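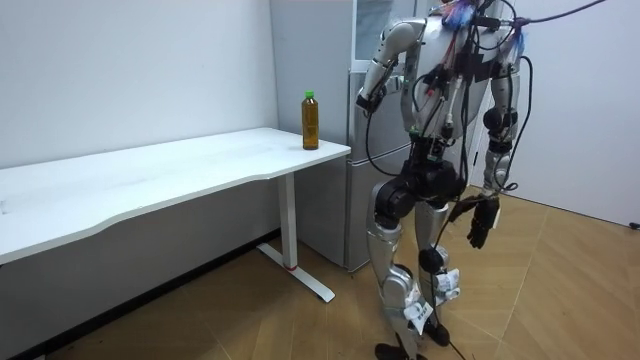 Dakley depot, Prendo Logistics: working conditions inspection, October
Joint inspection by the site safety rep (Anisa Ngui) and the shift manager. Ref. 1267.
Key: S = satisfactory, A = action needed, N = not inspected

1. Working time
1.1 Rest breaks recorded for every shift over six hours -- S
1.2 Eleven hours' rest between shifts -- A
Comment: 2 breaches on the late-to-early changeover. Both were swaps agreed by text message and never entered on the rota. Swaps to go through the rota desk.
1.3 Opt-out forms signed and held on file -- S
Comment: One form lacks a date. Returned for completion.

2. Agency and temporary workers
2.1 Induction completed before first shift -- S
2.2 Same canteen and locker access as permanent staff -- A
Comment: Lockers still issued by payroll number, so Pangaribuan agency staff have none. Raised at the last inspection. Carried over.
2.3 Protective footwear supplied free of charge -- S

3. Representation and notices
3.1 Safety reps' names displayed -- A
Comment: Notice by the loading bay shows a rep who has left. Replace it.
3.2 Paid time off for reps' training -- S
3.3 Health and safety law poster, current version -- S
3.4 Minutes of joint meetings available to all shifts -- A
Comment: Day shift only. Night staff have no login for the Dinport system. Paper copy to be kept in the night office until this is sorted.

4. Welfare
4.1 Drinking water -- S
4.2 Toilets, number and cleanliness -- S
4.3 Rest area separate from work area -- S
Comment: Seating is adequate at present. Check again when the seasonal intake starts.
4.4 First aid room -- N
Comment: Locked, key held off site. Inspect on the return visit.

5. Accident book
5.1 Entries complete and legible -- S
5.2 Follow-up recorded -- A
Comment: Entry 509 (strained wrist, packing line) has no follow-up. Manager to complete and copy to the rep.

Open actions go on log sheet 2878.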